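Our little robot goes out to learn the plaza

April 2023

If you've walked past the big steps lately and spotted a small machine trundling over the paving with one of us a little way behind it, hello, that was us! I've been on the Vollari outdoor driving project since last June, and we've finally moved on to the bit I was looking forward to, which is getting out of the car park and collecting drives somewhere with a bit of space.

The idea is simple enough. One of us drives by hand, the robot records what its camera sees along with every nudge of the controls, and all of it goes into the pile that the learning system (we call it Esow) trains on later. We want 600 short drives from the plaza by the time we're done, and 137 of them are in already. 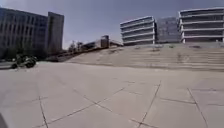 Why the steps matter

Pale steps behind pale paving are a proper headache for a robot. The edges are thin lines, the slabs have thin lines too, and Esow has been a bit too fond of treating one like the other. In the early tests it would dither at a perfectly flat joint - stop, creep forward, stop again - as if it had reached a kerb. So plenty of our drives go straight over the joints at an ordinary walking pace, and plenty more head for the bottom step and turn away in good time.

We mix up the angles as well. Coming at the steps head-on is the easy one, and I'd happily do it all afternoon, but the slanting approaches are what we're short of. I've been told off (nicely) for driving too neatly. 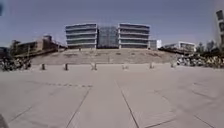 Each drive lasts 30 seconds, and then whoever isn't driving types a short note: which way we were heading, what we were aiming for, whether the driver made a mess of it. We keep the messy ones, by the way. A wobble followed by a decent correction is really useful, and I supply a lot of those. The notes go into Truvilora, our labelling tool, which still logs me out every time I stop for a sandwich.

After this we need 200 drives along the road side of the plaza, where there's more going on and the robot has to learn to keep its distance.
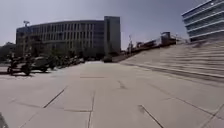 The plaza from the camera, with the parked motorcycles and cars to the left and the steps to the right.

Once the set is finished it goes over to the Ghasemi lab for checking, and they'll throw out anything with missing controls or a muddled note. Then the training starts and I get my evenings back. If you see us out there before then, do come and say hello, but give the driver a moment to finish the run first!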